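Facing-grip transfer

From the robotics methods pages. Last edited March 2025.
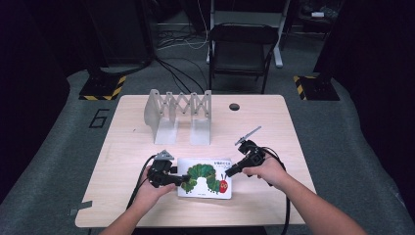

Facing-grip transfer (also "Bollance method", after the project it came out of) is a way of teaching two-armed robots to pick up flat, wide things by having a person do the job first with a pair of hand-held grippers. Worked out by Deepak Shukla and Rūta Tamošiūnaitė at Nadis. Main idea - the two grippers come in from opposite sides and point at each other, so the object is pinched between them and neither side has to reach under. Books are the usual test item. A children's board book with a caterpillar on the cover, lying flat, tips facing each other across it, is a typical starting position. Cables run off the table on both sides and have to be kept slack or the wrist angles drift in the recording.

Method

Operator works at a table, bare forearms, no gloves. Each demonstration is short: approach, close, lift, set down. The start position of the object is changed between takes, and a full set is 100 demonstrations per object. Finger paths from both hands are put on one clock, then used to train a single policy for both arms. Early versions trained the arms separately and they fell out of step during the lift - see Criticism.

Results

The first trial at Grornthorpe used seven objects. Thin board books and trays did well, soft-cover books badly, mostly from bending in the middle. Savita Malhotra's repeat in July got much the same ranking with diferent arms. Slow closing helped in both trials.

Criticism

Catrin James has argued the gain comes from the shared clock and has little to do with the facing grip itself. Hilde Vanhove disagrees, pointing to two runs where the clock was kept and the grip angle changed, and the lifts got worse. Neither side has published a full comparision. Glossy covers remain a weak spot.

See also: Jurčo gripper, two-arm lifting, learning from demonstration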